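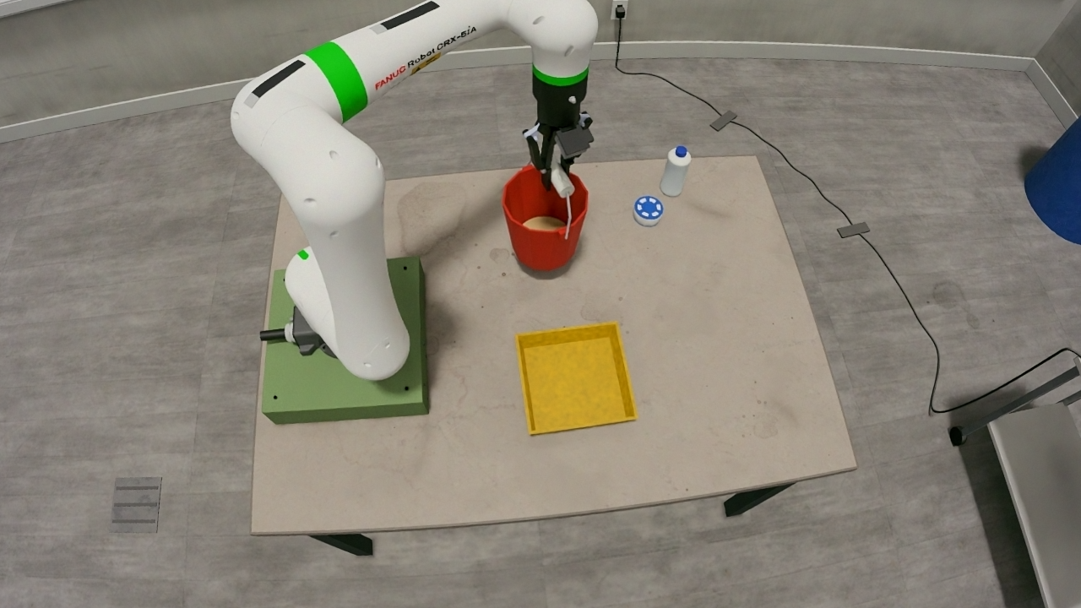 White FANUC CRX-5iA arm with its green bands, computer render.

Plidetti portfolio desk, reviewed after one results season
By Marietjie Hlongwane

I hold shares in travel companies, mostly small ones, and for many years I followed them with a spreadsheet and a paper diary. The spreadsheet knew the prices and the diary knew the dates when the results would come. When both were correct at the same time I was quite content, but this did not happen so often.

Plidetti is a program for private shareholders, sold by Soltow. It collects the announcements of the companies you own, puts the figures in tables that you can compare from one quarter to the next, and keeps a calendar of results, meetings and dividends. I paid for it with my own money and used it through July, when several of my companies reported in the same fortnight. This was a good test, maybe even an unfair one.

Getting started

You open an account, confirm your address and then enter your holdings. There are two ways to do it. You can type each one by hand, or you can import a file from your broker. I have 21 holdings and I took the import.

It found nineteen of them at the first try. The two it did not find were Plalwood, which runs ferries and a few holiday parks, and Suwannarat, the hotel group. Both have two classes of share, and the import did not know which class I meant. A message would have been kind. What I got was a list that looked complete, and I only saw that something was missing when the total did not agree with my broker statement. After this I added them by hand, which took a few minutes each.

So my first advice is to check your total before you trust anything else on the screen.

The opening page shows a calendar on the left and your holdings on the right. The letters are small. You can make them larger in the settings, but then the calendar loses its last column and you must scroll sideways to read the time of each announcement. I use it with the small letters and my reading glasses.

The results tables

I bought the program for these tables, and I think it is the strongest part. When a company publishes its quarter, Plidetti puts turnover, operating result, net result, cash and debt in one row, under the row of the quarter before. You can see four quarters together or twelve. If the company gives bookings or occupancy, these come in a second block underneath.

For travel companies the second block is the more important one to me. A ferry line can show a bad loss in the winter and have a full order book for the summer, and the market will often look at the second number first. With my spreadsheet I had to search for the bookings in the text of each report, and every company puts them in another place. Plalwood hides them in the middle of the chairman's letter. Plidetti found them there, and it also gave a link to the exact paragraph, so I could read the words around the number. I was really impressed by this.

It is less good with restated figures. Suwannarat changed this year how it counts a room that is closed for repairs, and it published the old quarters again on the new basis. Plidetti took the new figure for the last quarter and left the old ones standing for the three before. The row then showed a jump in occupancy that did not exist. There is a small grey letter "r" next to a restated number, but only if you hold the pointer over it do you learn what it means, and the "r" was on one cell of four.

I wrote to the support about it. The answer came the next working day from Shinji Oshima, who explained politely that restated quarters are corrected by a person and that the correction was in the queue. It was done eight days later. For somebody who reads results calmly at the weekend eight days is not a tragedy. If you like to act on the morning of the announcement, you should open the original report also.
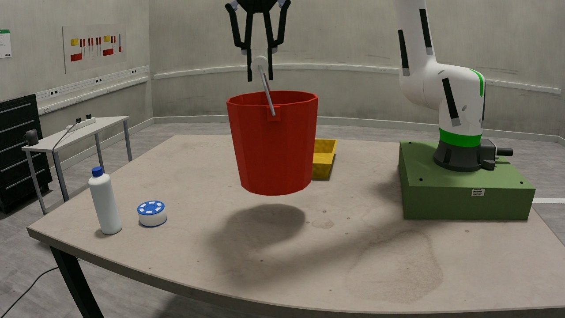

Red bucket hanging below a black gripper, computer render.

The calendar

The calendar takes its dates from the companies' own notices. You can choose to receive a message one day before, on the morning itself, or both. I chose both and switched off the first one after a week, it was too much.

Every date has a colour. Green is confirmed by the company, yellow is expected from last year's pattern. I like this distinction very much. My old diary had only one colour, and I have more than once taken a free morning for a report that came out a week later.

In July all the green dates were right. Of the yellow ones, three moved, and Plidetti changed them when the company gave its notice. The message that tells you of the change goes to the same place as all the advertising for the dearer subscription, so I nearly deleted one. Please, Soltow, send these two things separately.

Dividends are in the calendar as well, with the last day on which you must own the share and the day of payment. Foreign tax is not calculated. The program says so clearly, and I prefer this to a wrong calculation.

Notes and alerts

Beside each holding you can write notes, up to 1501 characters. I do not know who decided this number. For me it is enough for the reason I bought the share, the price at which I would sell, and one or two sentences after every results day. The notes are saved with the date, and you can print them together with the tables. I did this for Plalwood and had two clean pages to put in my folder.

The alerts are more ordinary. You set a price or a percentage and a message comes. They worked each time. There is also an alert called "tone", which tries to say if the text of a report is more positive or more negative than the last one. I tried it for four reports and it said "slightly positive" for all of them, also for one where the company had stopped its dividend. I have switched it off.

The archive

Soltow makes much of its archive of old annual reports, the oldest one from 1928. I read a few of these for pleasure, and the scans are clean. You can search the newer ones by word. The old ones you must turn page by page.

Is it useful? A little. When I look at a shipping or hotel company I want to see how it came through a bad time before, how much it borrowed, and if the old shareholders were asked to pay in more money or were simply diluted. For this I went back through the archive to the pandemic years and found what I wanted for all but one of my travel holdings. The debt tables only begin later than the reports, so I copied the numbers by hand in my spreadsheet. Yes, I still have the spreadsheet.

Speed and small troubles

On my laptop, which is six years old, the program starts slowly and then runs well. The mobile version shows prices, calendar and alerts but no results tables. On one results morning the tables were not available until lunch, with a yellow bar that said "high demand". I understand that many people look at the same time, but the results morning is the moment for which one pays.

The export gives a file that opens properly in my spreadsheet, with the decimal comma or the decimal point as you wish. This sounds like nothing. I have used three other programs where it was not possible.

The help pages are written in short, clear sentences and I was thankful for it. One page still describes a button that is no more there (the one to join two portfolios). It is now under Settings, then Accounts, if anybody is searching.
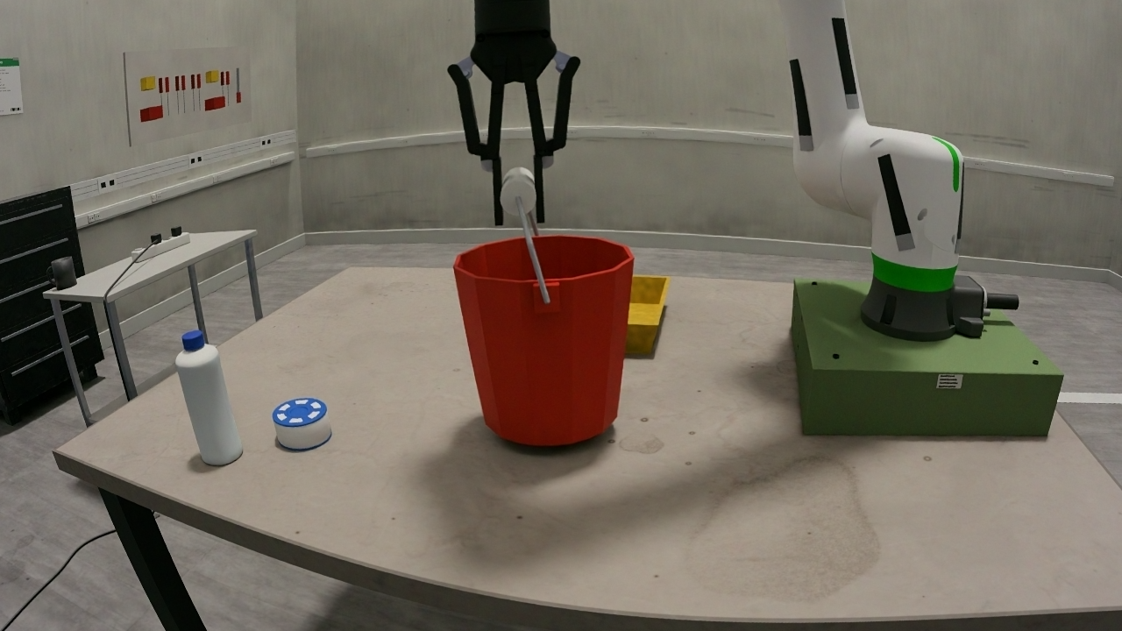
Page last updated: August 31, 2026

Price

There is a free version with five holdings and no tables, and this is good to see if you like the calendar. The normal subscription is paid yearly and allows up to 600 holdings, far more than any private person I know would need. The dearer one adds the reports of analysts and a telephone line. I did not try it.

You can stop in the first month and get the whole payment back. After this the subscription continues until the end of the year and renews by itself, so put a date in the calendar – the program does not do it for you.

Who should buy it

If you own four or five large companies, your broker's page will probably give you enough, and the free version can do the dates. Plidetti makes more sense when you have many small holdings in one branch and want to compare them, above all when bookings or occupancy matter as much as profit. Persons who trade daily will find it slow.

What I liked: the second block of the tables, with the link to the paragraph. The two colours in the calendar. The notes that print well. The export.

What I liked less: the import that leaves out shares without saying it. The restated quarters. The small letters. The tone alert.

I have kept my subscription and will look again at the restated figures when the next Suwannarat report comes. If the correction is quicker then, I will change the text in that section.

My mark: four out of five.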